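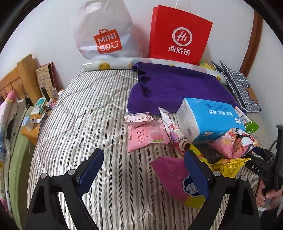

Washing a quilt at home or at the launderette?

Forum: Household / Laundry and Bedding
Page 1 of 1

hobnail_jen
Spare room quilt needs a proper wash before my sister comes to stay in December. It's a double, grey and white pinstripe, cotton cover quilted straight through to the filling so nothing comes off separately. The label was cut out years ago, so I've no idea what temperature it will stand. My machine is a 7 kg Viteo front loader. It goes in if I push, but the drum is then full to the top.

Do I do it at home on a cool wash or take it to the launderette in Dillville? Last time I used them they wanted you to book the large machine, and I'd like to avoid that if I can.

marrowfat
If you have to push, it's too big. The water can't get to the middle and the spin throws it all to one side. I wrecked the bearings on an old Ladefoged doing exactly this with a double. The repair man said he saw the same thing all winter.

Launderette. Take your own liquid.

Colin_in_the_box_room
I disagree with the above. I've washed a double in a machine that size for years. The trick is to fold it in thirds lengthways and feed it in a bit at a time, coiling it round the drum so the weight is even. Wool or duvet programme, 30 degrees, half the usual detergent, then a second rinse. Spin at 800 at most.

If it's a thin cotton-filled one it will be fine. A thick feather one, no.

hobnail_jen
It's fairly thin. I think the filling is polyester but I'm going by feel. It doesn't have the lumps that cotton wadding gets.

Antigoni Christodoulou
I did alterations and repairs for a long time and took in a lot of quilts that had been spoiled in the wash. Size of machine was one cause, but the more common one was old stitching. Before you do anything, lay it flat in daylight and run your hand along every line of quilting on both sides. If you find broken threads, fasten them off and restitch before it goes near water. A two-inch gap will be a foot long by the end of the spin, and the filling moves through it into one corner.

Check the binding as well. It wears at the top edge, where people pull it up to their chin.

With no label, test for colour. Damp a white cloth, press it on a dark stripe for a minute and look at the cloth. If there's grey on it, wash cold.

marrowfat
Good point on the stitching. I still wouldn't put it in a 7 kg.

tidewrack
Bath. Lukewarm water, a little liquid, tread it like grapes. Drain, refill, tread again until the water is clear. It costs nothing and you can't hurt the machine.

Colin_in_the_box_room
And then how do you get it out? A wet double weighs a ton. I tried this once and had water through the kitchen ceiling.

tidewrack
You let the bath drain and leave it for an hour with the plug out. Then roll it up and press down on the roll. After that you lift it into a plastic crate and carry it. I'm not young and I manage it.

Colin_in_the_box_room
You must have a better bathroom floor than I have.

pelmet
Has anyone used that Eteso sheet wash? It's sold for bedding. I bought a bottle and couldn't tell the difference from ordinary non-bio, apart from the smell, which hung about for weeks.

marrowfat
Same stuff, different bottle. Ordinary non-bio liquid is all you need. Don't use powder on a quilt, it sits in the stitching. No softener either, it makes the filling clump.

pelmet
Softener has never made mine clump and I've used it every time.

marrowfat
Then you've been lucky, or you rinse better than I do.

Antigoni Christodoulou
It depends on the filling. On polyester I never saw softener do much harm, but it does leave a coating and the cotton cover then takes longer to dry. I'd leave it out this time of year for that alone.

Drying is where I would spend my effort. A quilt can feel dry on the outside and still be damp in the middle. Put it over two rails of an airer so there is a gap between the layers, turn it every few hours and give it a full 24 hours after you think it's done. If you fold it up damp you will smell it when you open the cupboard.

hobnail_jen
Right, I've been over it. One line of stitching gone near the foot, as long as my finger. The binding is sound. Pressed a damp cloth on three different stripes and it came away clean each time.

I haven't got the space to dry it indoors if I'm honest. The airer takes up the whole landing. So I'm leaning towards home wash, then taking it to the launderette just for the dryer. Would they mind?

tidewrack
Mine doesn't. Ring and ask.

Colin_in_the_box_room
That's what I do in wet weather. Low heat, take it out halfway and shake it, then put it back in the other way round. Couple of clean tennis balls if the filling needs breaking up, though they make a racket.

marrowfat
If you're going to the launderette anyway, you may as well wash it there and save carrying it wet. I don't see the sense in doing half.

hobnail_jen
You may be right. Rang them this afternoon. You don't have to book the big machine any more, you just turn up, and the dryers are open to anyone. They said mornings are quietest.

So it's wash and dry there. I'll mend the stitching tonight. What thread should I use, is ordinary sewing cotton strong enough?

Antigoni Christodoulou
Use quilting thread if you have it, otherwise all-purpose polyester. Start an inch before the break and finish an inch after it, going over the old stitches. Keep the tension loose, because a tight line will pucker when the cover shrinks a little.

pelmet
And check down the sides of the bed for odd socks while it's off. I found three.

hobnail_jen
Got some polyester in grey. Thanks all. I'll report back once it's washed.

Thread viewed 844 times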